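Cadernos de oficina > Robôs > Boas práticas

As regras que escrevi para trabalhar ao lado do braço

Há tempo que prometo este texto. Trabalho na oficina da Zandisham e o português não é a minha primeira língua, por isso peço paciência com as frases. 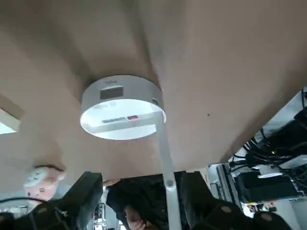
Pessoas perto da garra

A regra mais importante ocupa uma linha: quando há uma pessoa ao alcance do braço, outra pessoa fica com a mão no botão de paragem. Não vale pousar o botão na mesa «só um minuto». O Kvido Polák queria permitir uma exceção para tarefas curtas, discutimos isto bastante e a exceção não entrou.

A velocidade, nestes casos, baixa para 32 por cento da máxima. Em Tuvov trabalham com 60, mas lá têm barreira fixa e nós não temos.

Cabos

Os cabos pretos são o meu ponto fraco. A regra diz que nenhum cabo deve pender dentro do volume de trabalho, e que cada um leva etiqueta nas duas pontas. Quem desliga um cabo escreve no caderno a hora e o nome. Ainda tenho que acrescentar o que fazer com os cabos compridos demais, que enrolamos cada um à sua maneira.

Parafusos dos dedos

Antes do primeiro movimento do dia, verifica-se o aperto dos parafusos nos dedos da garra, com a chave dinamométrica e não com a mão. A folha de verificação tem nove pontos e este é o quarto. Eu gostaria que fosse o primeiro, mas a numeração vem do modelo antigo da Haddad e mudá-la obriga a refazer os registos todos.

A versão nova fica pronta em dezembro. Quem quiser ler o rascunho pode escrever-me.

Imprimir | Enviar por e-mail

Contacto | © Cadernos de oficina | Voltar ao topo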